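Inicio | Taller | Motores | Protecciones | Visitas | Contacto

Categoría: Visitas técnicas / Variadores y arranque suave

Visita a la planta de Drestik en Tlapale: banco de pruebas, arrancadores y un susto con los armónicos
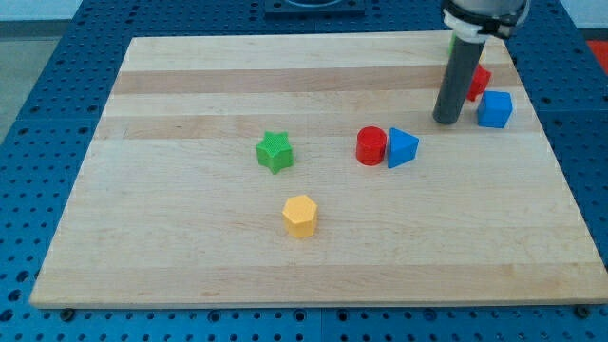
Tabla de madera clara sobre la mesa azul perforada, con piezas de plástico de colores; una verde es una estrella.

Apuntes pasados a limpio a medias, perdonen el desorden. Salimos temprano, llegamos tarde (la caseta de Tlapale, como siempre). Jornada de puertas abiertas de Drestik, 28 de junio de 2024. Registro, gafete, lentes, tapones. Café malo pero caliente.

Nos recibe Yareli Ledesma, jefa de pruebas. Habla rápido, va al grano, contesta lo que se le pregunta. Grupo de 32 personas, casi todos de mantenimiento: papeleras, agua potable, un par de cementeras. Yo iba por los arrancadores suaves y acabé más tiempo en la zona de variadores.

Nave de ensamble

Primero la nave de ensamble. Arman tableros para bombeo y para compresores. Barras de cobre ya dobladas, cableado de control por canaleta, etiquetas en los dos extremos de cada hilo. Parece obvio lo de las dos etiquetas. En mi planta tenemos tableros con una sola y con otras con ninguna, y luego a las tres de la mañana hay que ir siguiendo el cable con la mano.

Torque: todas las conexiones de potencia se aprietan con torquímetro y se marcan con pintura. Pregunté cada cuándo reaprietan en campo. Respuesta de Yareli: revisar con termografía a las pocas semanas de la puesta en marcha, con carga, y no andar reapretando por costumbre. Un señor de atrás no estuvo de acuerdo, se armó la discusión, duró más que la explicación.

Banco de pruebas

Lo mejor del día. Dos motores acoplados por el eje, uno hace de motor y el otro de freno, este último devuelve energía al bus. Arrancaron tres veces la misma carga:

— Directo a línea: corriente pico de 6 veces la nominal. Se oye el golpe en el acople.
— Arrancador suave, rampa de tensión: baja bastante el pico, pero el par también baja, y con la carga simulada de banda transportadora el motor se quedó pensando. Subieron la tensión inicial y salió.
— Variador: rampa limpia, corriente casi plana. Y a cambio, armónicos.

Ahí vino el susto. Proyectaron la forma de onda de entrada del variador sin reactor y se ven las dos jorobas por semiciclo, feas. Con reactor de línea mejora mucho. Alguien preguntó si hace falta siempre. Depende de la impedancia de la red, del tamaño del transformador frente a la carga, de cuántos variadores cuelgan del mismo tablero. Nosotros tenemos varios colgados del mismo transformador chico, sin reactor. Apuntado en rojo.

También hicieron la demostración del cable largo entre variador y motor. Onda reflejada, picos de tensión en bornes del motor muy por encima del bus. Solución según el caso: filtro dv/dt, filtro senoidal, o acercar el equipo si se puede. En pozos profundos no se puede, claro. Me hubiera gustado ver la medición con el filtro puesto, no dio tiempo. La sonda diferencial estaba ocupada en otro banco.

El dato de rendimiento: 94 % en el motor que estaba en el banco, a plena carga. A media carga baja, no apunté cuánto. El que lo tenga que me lo pase.

Protecciones

Sección corta, con el módulo Guveck, el relé que ellos montan en sus tableros. Desbalance, pérdida de fase, rotor bloqueado, temperatura por PTC. Quitaron una fase con el motor en marcha y disparó. Luego la quitaron con el motor en vacío, que es el caso traicionero, y también disparó. Pregunté por el histórico de eventos: guarda los últimos disparos con corriente por fase y hora. Ojo con el reloj, hay que ponerlo en hora despues de un corte largo.

No llevé a casa precio. El comercial dijo que lo manda por correo. A ver.

Taller de rebobinado

Pequeño, al fondo. Prueba de aislamiento antes y después del barniz, prueba de impulso comparando fases. Tenían en la mesa la ficha de un motor marcado con el número de orden 3777, falla entre espiras en la cabeza de bobina. El cliente lo mandó diciendo «rodamiento». Desconectar, medir resistencia entre fases, medir aislamiento, y después hablar: eso nos repitió el encargado varias veces.

Pregunté por corrientes en rodamientos con variador, que es lo mío este año. Anillo de puesta a tierra en el eje, rodamiento aislado en el lado opuesto, y cable apantallado bien aterrizado en los dos extremos. Tenían una pista con las marcas típicas de estrías, parecidas a una tabla de lavar. Las mismas que nos salieron en la bomba dos.

Cosas sueltas

Comida correcta. Baños lejos. El audio en el banco fatal, con los tapones puestos no se oía al de la explicación, lleven libreta.

La plática de Stiststead sobre ahorro en ventiladores se fue al final y la mitad ya se había ido. Lástima, lo de cambiar la compuerta por variador estaba bien explicado, con la curva del ventilador y la del sistema en la misma hoja. Pedí la hoja.

Hay otra jornada en noviembre, dicen que con banco de media tensión. El registro se cierra pronto, este año hubo gente en lista de espera.

Pendientes míos: reactor para el tablero de compresores, longitud real del cable a la bomba dos, pedir cotización del relé, revisar la hora de los equipos.

Volver arriba | Contacto | Aviso de privacidad | © Todos los derechos reservados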